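Saithong forum > Manipulation > Learning from demonstration
Thread: Relabelling failed grasps, does it help?

knieminen_lab
We trained two policies on the same 2000 demonstrations. The second also got 565 failed attempts, each cut at the moment of failure and relabelled with the state it ended in. Success on reorientation went up, mostly for cylinders. Method is the one in Anju Tripathi's Plerura note.

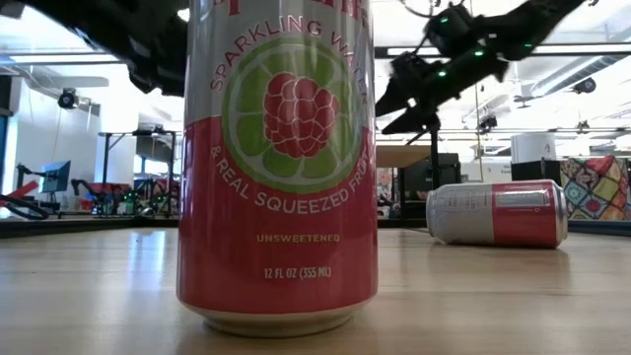
Cylinders are awkward for us in two ways. Pose estimation has no stable yaw, and the reachable grasps change completely once the object is on its side. With one can upright and another of the same kind lying behind it, the policy has to choose a target before it chooses an approach, and the baseline dithers between the two. The relabelled one commits earlier.

zk_dundesar
Commits earlier or commits correctly? Those are separate numbers. Also, 565 extra episodes is extra data. Did the baseline get any to match?

knieminen_lab
No. Fair point -- the baseline saw the 2000 only.

relstead_b
Then I don't see how you can credit the relabelling. We tried it at Relstead with over 600 failures and the gain vanished once the training sets were the same size.

knieminen_lab
Were yours cut at failure or kept whole? Whole episodes made ours worse.

relstead_b
Kept whole.

zk_dundesar
So not the same test. I'd still want the matched run, with target choice scored separately.

knieminen_lab
Queued. Will post both tables.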